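The Long Table at Landmont

On the third Thursday of the month, the back hall of the Landmont library smells of cardamom and floor polish. The chairs come off their stacks at half past five. By six the first people are at the door, some with a folder of letters under one arm, some with nothing at all.

They come to talk. The evening has no speaker and no program beyond a single printed word taped to the door. Last month it was "Rent." In November it was "Teeth," and a retired bus driver spoke for a long time about a dentist in his home town who kept pigeons.

Vimala Varghese started the evenings 6 years ago, after she moved to Landmont to be near her son. She had worked in a telephone exchange and then in a school office, and she was used to hearing people all day. In Landmont she could go from Monday to Friday and speak only to the woman at the pharmacy.

"I was not unhappy," she said. "I was quiet. I did not like how easy it was getting."

She asked the library for a room and was given one for three months. She put up cards at the laundromat, the clinic and the Korkham bus stop. Four people came the first night, and one of them had thought it was a tax session. He stayed anyway and still comes.

The rules have changed very little. Nobody is asked where they work. You sit where there is a gap. If you want to listen all night, you can. Phones go in a coat pocket, though Usha Warrier keeps hers out when her daughter is on a night shift.

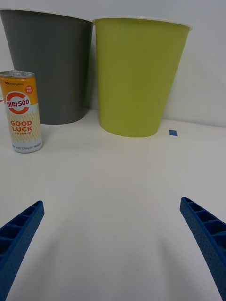
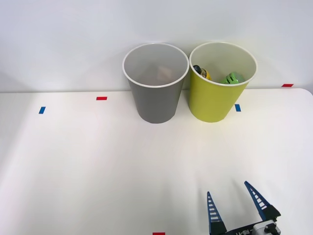

Most places that set out to cure loneliness ask a good deal of the person who is lonely. There is a form, or a class with a fee, or a walk that starts at eight in the morning with people who have known each other for years. Landmont asks for an hour and a half and does not mind if you leave early. What it spends goes mainly on tea and on paper cups, the plain kind in gray or yellow-green with a thin white rim, and on biscuits when somebody remembers. Last year the whole thing cost $729, paid out of a tin and a small grant from the Devadiga Fund.

Chae-won Ha came for the first time at 25, the youngest person in the hall by a long way. She had taken a job in the accounts department at Lurenum and rented a room above a tire shop. Her coworkers were friendly and went home at five.

"I think people expect it of old people," she said. "When you're my age they tell you to join a gym."

She did join a gym. She also kept coming to the hall, and last spring she began to choose the words for the door. "Teeth" was hers. So was "Stairs," which led to an argument over a landlord and ended with two men going to look at a broken handrail the next morning.

Not everyone takes to it. Dinesh Alva tried it twice after his wife died and found the noise hard. He went back to eating supper with the radio on. A year later Varghese saw him at the bus stop and told him the word was "Tomatoes." He grows them. He came in with a bag of them and took the seat by the door, and he has used that seat ever since.

Sowmya Chowdary, who runs the library branch, is careful about what she claims for the evenings. She doesn't keep attendance and has turned down two requests to survey the group. The room is booked through next summer. After that the roof has to be repaired, and the talkers may need to move across the road to the old Korkham depot for a while – it has heat, but only one bathroom.

Varghese has been over to see it. She thinks the long table will fit if the legs come off first.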